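Bench Wiring Practice, Handout 6: Work Surfaces, Outlet Strips, Switch Boxes and Small Connectors

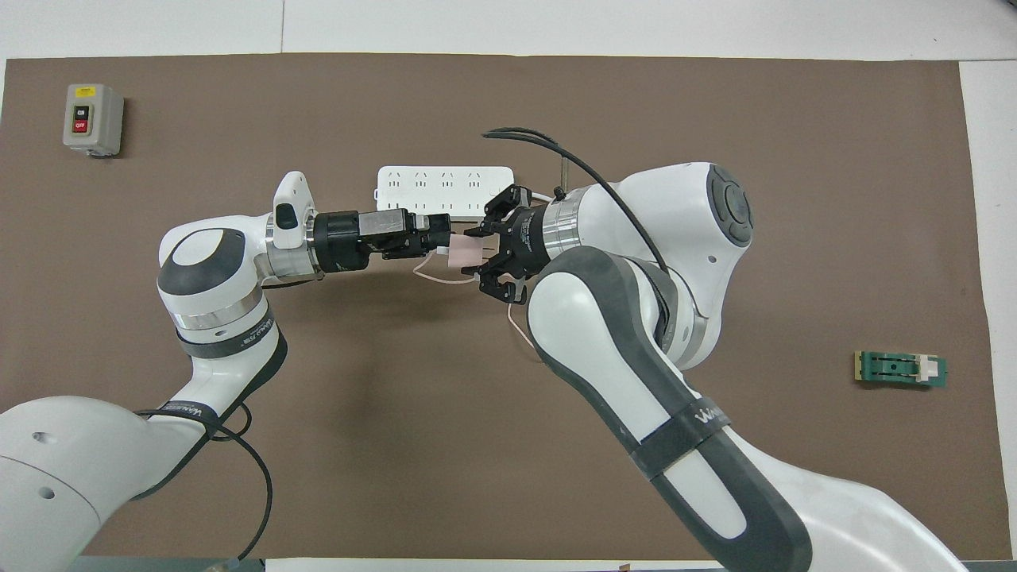

Revised May 17, 2021. Replaces the March version. Section numbers follow the lab manual.

6.1 Scope

This handout covers the bench layout for low-voltage connector work: the mat, the outlet strip, the switch box, and the handling of plugs, boards and cables. Soldering is covered in Handout 9. Read sections 6.2 through 6.5 before the lab. Section 6.8 lists what is to be handed in.

6.2 The work mat

A mat does three jobs. It protects the tabletop, it keeps small parts from sliding, and it gives a plain background against which a dropped pin or screw can be found. A brown mat on a white table also marks the edge of the work area clearly. Parts on the mat are in use. Parts on the bare table are in storage or waiting to be put away.

Not every mat is a static control mat, and color tells you nothing about it. Look for the snap fitting and the ground cord. If neither is present, treat the mat as a plain surface and handle bare boards by the edges only.

Clean the mat with a damp cloth and let it dry before power is applied to anything on it. Do not use solvent. Do not cut on the mat with a knife.

6.3 Outlet strip

The strip goes at the back of the mat, with the sockets in a row across the work. The reasons are reach and cable direction. Plugs enter from above, cords run away from the hands, and nothing under power crosses the front half of the bench.

Rules for the strip:
One strip per bench. Never plug one strip into another.
Add up the loads before plugging in. The limit for a bench in this lab is 2,000 watts in total, heaters and hot air tools included.
Leave a free socket beside any bulky adapter.
Grip the plug body when removing it. Pulling on the cord loads the strain relief and, in time, the conductors.

6.4 Switch box

The ON/OFF box used in the exercises has two buttons, green ON above red OFF, on a white face. The housing is gray. Place it on the mat where it can be reached without leaning over the work. The upper left is the usual position for a right-handed worker, with the parts under test kept to the right. Left-handed workers may reverse the layout, but both partners must agree on it before starting.

Button color identifies the function to the operator. It says nothing about the state of the circuit. A circuit is treated as live until it has been unplugged and measured with the meter. Pressing OFF is the first step of that procedure and does not replace the other two.

In a common start/stop arrangement, ON is a normally open contact and OFF is a normally closed contact wired in series with the holding circuit. A broken wire in the OFF branch then stops the load. Students often draw this the other way around. Check the sketch in the lab manual before wiring the Vörös trainer.

6.5 Connector heads

Small plugs are damaged most often during alignment, before any real force is applied. The sequence is:

1. Identify the keyed side of both halves.
2. Hold the plug by its body, near the mating end, and keep the cable slack.
3. Bring the halves together on a common axis. The last part of the travel should be straight.
4. Stop if there is resistance before the housings meet. Back off, look, and start again.
5. Press until the housings seat. If there is a latch, confirm it by eye.

Do not rock the plug from side to side to start it. Rocking spreads the socket contacts. The fault may stay hidden until the joint warms up or is moved, which makes it slow to trace.

When a part is passed between two holders, the second must have a firm grip before the first lets go. The passing point should be over the middle of the mat and low. Agree on which end of the plug each holder takes, so that the mating face stays clear.

6.6 Loose boards

A small circuit board lies flat on the mat, component side up, away from the switch box and the strip. Turn it so that its connector faces the direction the cable will come from. Before mating, support the board under the connector. An unsupported board bends when the plug is pressed in, and the solder joints of the connector take the load.

Lollura practice boards are inspected after every 17 mating cycles. Record each cycle on the card. A board with a cracked joint goes in the reject tray and is not repaired during the lab.

6.7 Cable routing

Thin cables curl, and the curl tends to settle wherever the hands are working. Lay out a thin cable before starting and give it one wide bend. Avoid tight loops near the connector. For signal cables of the type used here, keep the inside bend radius at 9 cable diameters or more.

Heavier cables may pass over the work in an arc if they are supported at both ends and cannot drop onto the board. Otherwise route them around the outside of the mat. Power and signal cables that have to cross should do so at a right angle.

6.8 To be handed in

A layout sketch of your bench, top view, with the mat, strip, switch box and board labeled. Mark the cable routes and show which side of the mat is the front.

A load table for the outlet strip, including the Mostau bench supply at its nameplate rating.

The completed mating card for your board. Unsigned cards are returned without a grade.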